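The case man of Prestulport
Notes from a long afternoon, 9 September 2000

He doesn't want his name in it. Fine. Everybody in Prestulport who plays in a band or shoots weddings or hauls a projector around knows who he is anyway, and the ones who don't can find the shop, it's the one on Mallach Street with the door that sticks. "Put the street," he told me. "Skip the name. I get enough calls."

So. He fixes cases. Flight cases, camera cases, sample cases, trombone cases, the odd suitcase if it's a good one. Twenty-odd years of it. Before that he drove a truck for a touring company called Taltoser, mostly opera and a bit of circus, and that's where it began, on the road, with a hammer.

"You'd open the truck and there'd be a hinge lying on the floor," he said. "No idea which case. You'd go looking. And then somebody had to put it back on and I was the one with the hammer."

Taltoser carried 247 cases when he started there. He remembers the number, they all had to, because the load wasn't finished until you got to it. He says he still hears it in his sleep. Two hundred forty-seven and shut the doors.

I asked what goes first on a case. I figured the lock. No.

"Handles. Handles, handles, handles. People pick it up by one end and swing it. The handle's held by rivets and the rivets are held by whatever the wall is made of, and if the wall's thin it just tears like paper. You get this long hole. Then they bring it in and say the rivet fell out. The rivet didn't fall out. The wall left."

He puts a backing plate behind it. Costs six dollars in parts. Factory could do it for less and most don't, he has opinions on that, I took down about half.

What about hinges?

"Hinges bend. Folks leave the lid hanging open with a coat on it."

He got up here to deal with a customer, a kid with an accordion case, both latches gone. The kid wanted it by Saturday's show – well, wanted it by the weekend, and was told maybe. It went on the shelf with a paper tag. All the jobs get paper tags, tied with kitchen string. No computer in the shop. There was one for a while, his daughter's old one, and it's now holding up the end of a shelf.

Back to it. I wanted to know about foam because I have a case at home where the foam has gone to black crumbs and sticky goo, and I said so, and he made a face.

"Everybody's foam does that. It rots. Doesn't matter if you used it or not, it rots sitting in the closet. You have ten years on the cheap stuff, maybe. After that it's eating your camera."

Eating it?

"It gets on the finish and it stays there. I had a man in with a lens, beautiful thing, belonged to his father. Wrapped up nice for years. The foam had melted on to it. I don't do lenses! I got the case cleaned up for him and sent him to somebody else for the lens."

How do you get the old foam out? Patience, a plastic scraper, and then a rag with a little mineral spirits, and then you leave the thing open in the yard. He won't use a metal scraper. He did once on a sample case for a perfume salesman and the scratches came up through the new lining, every one of them, and he ended up relining the entire thing for free. He was still annoyed about it. 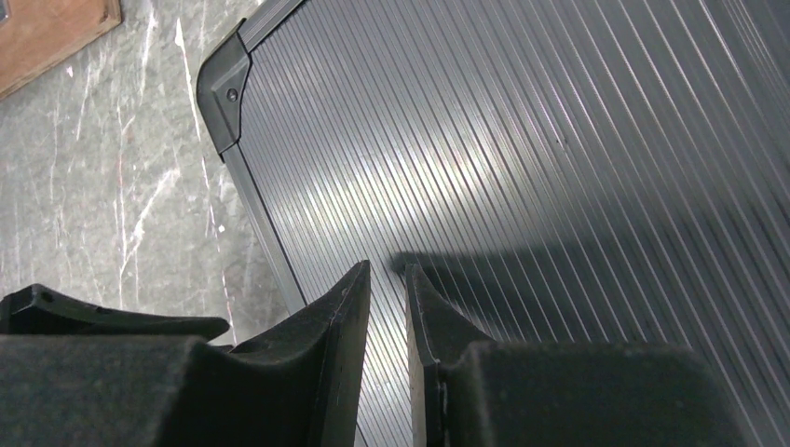 He likes aluminum best, no surprise. Wood is warmer to look at and he'll work on it all day, but wood moves, and wood gets wet on a loading dock and then you have a lid that won't meet the bottom. Plastic he can't do much for. "Plastic cracks and that's it, you're gluing. I don't like to take money for gluing." With aluminum you can knock a dent back. Not all the way. He was firm on that point, people come in wanting it flat like new and it's never going to be flat like new, the metal has stretched and it has nowhere to go.

"You work from the outside of the dent in. Little taps. Everybody wants to hit the middle. You hit the middle and it goes pop and now you've got a bump."

He demonstrated on a pan lid. It went pop. "See," he said.

What does he hit with? A rubber mallet for big shallow ones, and for anything with an edge a small hammer with a face he's polished up himself, over a sandbag. The sandbag is older than the shop. It's leather, sewn by a saddle maker, and it leaks a bit, so there's always sand on the floor, and he sweeps it up and pours it back in with a funnel.

We talked about money, which he brought up, not me. It's bad. It was good in the eighties, he said, when every band had too much gear and every salesman had a sample case. Now the salesmen have laptops. He used to do sixty cases in a month, and some months that meant staying until midnight. This May he did ten.

"Ten. And two of those were the same guy."

Does he think about closing?

Long pause. A bus went by. "My wife thinks about it." Then he laughed and went off to find the coffee, and I could hear him moving things around back there for a while.

The coffee was terrible, for the record.

When he came back he wanted to talk about latches, so we did latches. There's the butterfly kind, with the little wings you turn, and there's the draw kind that snaps down. He prefers butterfly for anything going in a truck. Recessed, always recessed, a latch that sticks out is a latch that's going to get knocked off by the case next to it. Trouble is people overturn them. They keep going after it's tight. The hook stretches a hair each time and in a couple years it won't grab.

"And they oil them! Don't oil them. Oil gets grit and grit is sandpaper. Dry graphite if you have to put something on it. Pencil lead will do, I'm serious, rub a pencil on it."

I've since tried the pencil on my own case. Works okay. Fingers were gray for a day.

Locks he won't drill unless you can tell him what's inside. That's a house rule. He had a bad one years ago, a woman with a salesman's case and a story about a lost key, and he opened it up and it was full of somebody else's dental samples. Rows of teeth. The police came by in the afternoon. He gave them coffee too.

What's the oldest thing he's worked on? A trunk, from the line that used to run ferries down to Mutiso before the bridge. Stamped tin over pine, with paper lining, roses on the paper. The owner wanted the paper stripped out and something clean put in. He talked them out of it. Took him most of a week to talk them out of it and then about an hour to do the work, which was just the hasp and one corner.

"They were going to throw away the roses," he said. Shook his head.

He learned corners from a man in Mutiso, he told me, an old harness maker who did cases on the side. Ball corners, the round steel ones, you see them on every speaker cabinet. There's a trick to it. You don't rivet one leg all the way and then the next. You set all three loose and then tighten in turns, a bit each, like the wheel on a car. Otherwise it pulls to one side and you have a gap, and the gap catches on carpet, on pant legs, on truck blankets, on everything. He has a scar on his shin from somebody else's gap.

I asked if anybody's learning it from him. There was a boy a few summers back, good hands, who went off to weld boats. There's a nephew who comes around. The nephew likes the rivet gun and doesn't like sweeping. "We'll see," he said. He said it twice.

Then some advice, because I asked him for some to put in, for people who own a case and would like to keep it.

Buy the one that's a little too small, he says, not the one that's too big. Stuff that rattles wears a hole. Carry it by all the handles it's got, if it has two then get a friend. Don't stand on it. Everybody stands on them, to change a bulb or see over the crowd, and the lid takes a set and it's never square again. Throw out the foam before it gets sticky. Check the rivets once a year, put your thumb on each one, and if it spins bring it in.

"A spinning rivet is a cheap rivet. Once it's gone it's an expensive rivet."

And stickers? I had to ask, my own case is half stickers.

He shrugged. Stickers are fine. He's gotten used to stickers. What he doesn't like is to be told to save them when the dent's right under. You can't hammer through a sticker, it tears, and then they're sad about the sticker. He keeps a hair dryer for lifting them off. Some come up whole, and he puts those on wax paper and gives them back in an envelope.

It was getting toward closing by then and the accordion kid was back already, just to look, he said. The case was still on the shelf with its tag. One latch had been done, I hadn't even noticed when. "Other one I have to order," he told the kid. "Go home. Practice."

The shop is on Mallach Street in Prestulport, across from the laundromat. Open mornings and most afternoons. Cash or check. Push hard on the door, at the bottom, with your foot.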